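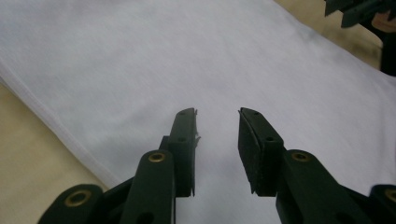 Hand-held gripper over the white knit piece, fingers apart, hem to the left. Second gripper at upper right.

Notebook entry, 3/2/18
Subject: Open day at the Rirkeck workshop, textile handling bench

The open day ran in two sessions, morning and afternoon, with the textile bench shown in both. The bench was set for two hand-held grippers and one operator. Visitors were given a short introduction at the door and then moved through in groups. The Prastel group came first and the Sabbagh group second. General visitors were admitted after lunch.

The purpose of the bench, as agreed in January, was to show how cloth is taken up at a hem and laid flat again. The operator works by hand with the same fingers that are later mounted on the arm. The arm itself was kept switched off behind the barrier and was shown only as a static item.

Setup notes
Work surface: beige top, wiped down before each session.
Cloth: white knit, single piece, finished hem. Spare pieces in the drawer under the bench.
Grippers: dark green set, brass-colored bushings at the link joints. Screws checked at the fingertip plates before opening.
Job number for the day: 2536. All time is to be booked there, including cleanup.

Morning session
The first demonstration was a plain hem pickup. One finger goes under the hem, the other comes down on top, and the cloth is lifted a short way and held. The Prastel visitors asked to see it repeated from the opposite side, which was done. Their engineer asked whether the grip pad could be changed without taking the finger off its link. It can, but the adhesive needs time to set and we do not recommend it between runs.

The knit sheds. Small frayed white fibers were found clinging near the upper inner edge of one fingertip plate. We have seen the same with other knits on this bench. Fibers left in place may affect how the plate meets the cloth, and the plates are therefore to be brushed at every break. The soft brush is kept with the gauges and should go back there.

There were several questions on force. The linkage has no force readout in the hand-held version and the operator judges by feel. It was explained that the Histia sensor board is intended for this purpose, but the board was not fitted for the open day and no readings were promised to any visitor.

Afternoon session
The Sabbagh visitors were moved to the start of the afternoon at their request. They were interested mainly in two-handed work – one gripper holding the cloth while the other moves along the hem – and most of their time went to this. The second gripper was found to throw a shadow on the bench when held high on the right. A second lamp on that side would help and has been requested from stores.

One fold slipped during the corner-to-corner demonstration and was started over. The cause was most likely the approach angle, as the finger came in too flat and pushed the hem ahead of it. The operator corrected this on the next attempt by opening the fingers wider before contact. This should be written into the bench instructions, which at present say only "approach from the side."

A visitor asked about the design life of the bushings. We gave the figure from the drawing, 500 hours between inspections. The log for this set stands at 302, so no inspection was due.

Items to follow up
Print more handouts. The box was empty before the last group came in.
Move the barrier back one floor tile. Visitors at the ends of the row could not see the bench well.
Order 4 grip pads to replace those used in January.
Send Sabbagh the finger drawing in the revised version, without the sensor mount.
Fit the Histia board and repeat the hem pickup with the same knit – results to be entered under the same job number.

Bench cleared and grippers returned to the case at the end of the day. Case key is on the hook in the office.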